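12/23/19, Clunus joinery store, ground floor. Fire extinguishers and exits, December round.

- [x] **Extinguishers, ground floor.** All on brackets, pins and seals intact. Gauge on no. 6 reads at the low end of green. Recheck next round.
- [x] **Exit door, north.** Opens fully, push bar stiff. Lubricate.
- [ ] **Exit door, loading side.** Clearance 200 mm short of the marked line. Stisetia pallets to be moved back.
- [x] **Emergency lights.** Held for the full test. Unit 14 slow to switch over; battery ordered from Koludeo.
- [ ] **Extension leads.** Two without current tags. Withdrawn from use.
- [x] **First aid kit.** Restocked. Eyewash in date.
- [ ] **Evacuation plan.** Old colour key still posted at the stairs. Replace.

Next round within 12 weeks. Open items carry over. 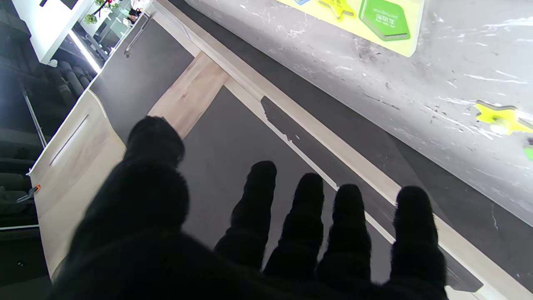
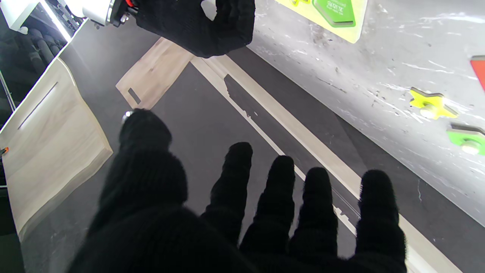 Elisa Rinaldi: The loading side was short on the last round as well, and repainting the line won't fix it. Please put the pallet move in writing to Štěpánek and leave the item open until the clearance has been measured again.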